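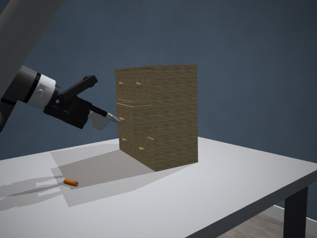

Sticking drawers are one of those small household miseries that people put up with for years, tugging and muttering every morning, when an hour or two at the kitchen table would put them right. I put up with mine for longer than I care to say. It was my neighbour Chie Onishi who finally shamed me into doing something about it, after she'd tried to fetch a tea towel from my dresser and come away with the handle in her hand. Small chests are the best place to learn, to my mind. One like this, tall and narrow in a brown wavy grain, with little light-tan knobs on the front, can be stood on a table where you can get at it from all sides and see what you're doing, and you'll save your back into the bargain.

What follows is the way I do it now, having done a fair few for friends and family. It's not the only way, and a proper cabinetmaker would no doubt tut at me here and there, but it works on ordinary wooden drawers that run on wooden runners. If yours have metal slides with rollers, skip down to the part near the end.

What you'll need

A plain white candle, or a stub of one (no colour, no scent)
Sandpaper in a medium grade and a fine grade
A flat block of cork or scrap wood to wrap the sandpaper around
A soft pencil
A stiff brush and a vacuum cleaner with a narrow nozzle
Wood glue
A small hammer and a piece of softwood to tap against
A couple of clamps, or a length of strong cord
An old sheet to catch the dust

You can get the lot for very little, and I'd be surprised if you didn't have half of it in the house already.

Step 1. Empty it and number it

Take everything out of every drawer, even the ones that run nicely. Then pull the drawers out one at a time and write a number in pencil on the back of each, starting from the top. Please don't skip this! Drawers in an older chest may look the same size, but they were often fitted one by one, and a drawer that glides in its own opening can jam in the one below. I once spent most of an evening sanding a drawer that had nothing wrong with it at all except that it was in the wrong hole.

If a drawer won't come out, don't haul on the knob. Take out the drawer above it, reach in, and push from the back with the flat of your hand while somebody eases the front along. If it's the top one that has stuck, come at it from underneath by removing the one below. Go gently from side to side, a little at a time.

Step 2. Give everything a good clean

Brush and vacuum inside the carcass (the carcass is just the box that the drawers live in), paying special attention to the back corners. You'll find hairpins, buttons, dead moths and, in my own case, a library card that had expired long before. Any one of these can stop a drawer from closing. Wipe the runners with a barely damp cloth and leave them to dry properly with the drawers out. Overnight is best.

Now put the drawers back and try them. I'd say a good third of the time you'll be finished at this point and can go and have your tea.

Step 3. Find out where it rubs

If it still sticks, you need to know exactly where, and the wood will usually tell you. Look along the bottom edges of the drawer sides and along the top edges too. Anywhere that's shiny or darker than the wood next to it is a place that has been rubbing.

When you can't see anything obvious, scribble with your soft pencil all along the edges and sides, slide the drawer in and out a few times, and take it out again. The pencil will be smeared or polished away wherever it's touching. Mark those places clearly with a cross so that you don't lose them.

Step 4. Check the joints before you sand

Hold the drawer by two opposite corners and give it a gentle twist. A sound drawer will stay stiff. One that creaks and shifts has loose joints, and a loose drawer goes out of square and jams at the corners, which no amount of sanding will cure.

To mend it, tap the joint apart with your hammer, always with the piece of softwood between the hammer and the drawer. Scrape off the old glue, brush on some new, and tap it back together. Measure from corner to corner both ways. If the two measurements match, the drawer is square; if they don't, squeeze the longer diagonal until they do. Then clamp it, or bind it round with cord, and leave it alone. The pot I use is called Tritembridge and says it is ready to handle after 7 hours, but I leave it overnight all the same. Wipe away any drips with a damp rag while they're fresh, as dried glue on the side of a drawer is a sticking point in itself.

Have a look at the bottom panel as well. Thin panels sag under the weight of jumpers, and then they drag on the rail beneath. Often you can slide the panel out from the back, turn it over, and slide it in again so that the sag faces upwards.

Step 5. Sand a little, try it, sand a little more

Wrap the medium paper round your block and work only on the places you've marked. Go along the grain, with long even strokes, and stop after 14 of them to try the drawer. I'm quite strict with myself about this. It's dreadfully easy to get carried away, and you can't put the wood back on again.

When the drawer moves freely, change to the fine paper and go over the same places until they feel smooth to your fingertips. Brush off all the dust, from the drawer and from inside the carcass.

A word about the weather. Wood swells when the air is damp and shrinks when the heating has been on, so try not to judge a drawer in a wet spell. My friend Katsuhiko Ishida does all of his in April, when his house in Desbridge is neither one thing nor the other, and I've come round to his way of thinking. If you sand a drawer in the dampest part of the year until it glides, it may well rattle about when the air dries out. Should you have to do it then, bring the whole thing into a warm room for a week first and see if it frees up by itself.

Step 6. Wax the runners

Rub the candle firmly along the bottom edges of the drawer sides, then along the runners inside. Lean on it a bit. You want a thin, even coat with no lumps. Slide the drawer in and out a dozen times to work the wax in, and if there are crumbs, brush them out.

Please don't be tempted by cooking oil or spray polish. Oil soaks in, goes sticky and collects fluff, and it can find its way on to your clean shirts besides. Dry soap will do in a pinch, but it draws in damp, and I'd only use it until you can lay your hands on a candle.

Step 7. See to the knobs

While you've got everything apart, check that each knob is tight. The ones held by a screw from the inside just want a turn with a screwdriver. Don't force it, or you may split the knob.

If the screw goes round and round without biting, put a little wood glue on the end of a cocktail stick, poke it into the hole, snap it off level, and let it dry before you put the screw back. Pull with both hands when there are two knobs to a drawer. Tugging on just one skews the drawer in its opening, and that's how a good many of them come to be stuck in the first place.

If your drawers have metal slides

Leave the candle in the cupboard. Vacuum out the slides, wipe them with a dry cloth, and look for a bent section or a roller that has popped off. Check the fixing screws, which work loose over time. A bent slide is better replaced than straightened. They're sold in pairs, so take the old one along to the shop and hold it up against the new.

A few last things

If a drawer pushes in too far, glue a small block of wood inside the carcass at the back to act as a stop.

Musty drawers like a day in the fresh air, out of direct sun, and then a saucer of bicarbonate of soda left inside overnight.

Renew the wax once a year or whenever you notice the drawer getting grumpy again. I do mine when I turn out the winter woollies - it takes no time at all, and the candle lives in the top drawer so that I don't have to go looking for it.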